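**Ferrules or just tin the ends?**

**gramuro52:** Rewiring the control box on my kiln this month and I've got a bag of 66 bare wire ferrules from Ritlow, the cheap ones.

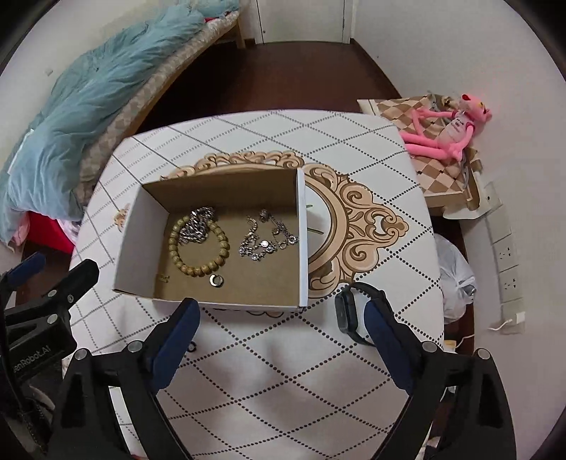 My dad always tinned stranded wire before it went under a screw, and his stuff never came loose! So do I bother with the crimper?

**dymphna_h:** Bother. Solder creeps under a screw and the joint loosens up over time.

**tanline9:** Eh, I've tinned for years, zero trouble. Just retighten now and then.

**dymphna_h:** @tanline9 on a kiln, though? With all that heating and cooling? No way.

**S. Kütt:** Ferrules, and get the right size (I bought 1000 of the wrong ones once, still have most of them).

**gramuro52:** Ok ok, ordering a crimper tonight. Square or hex?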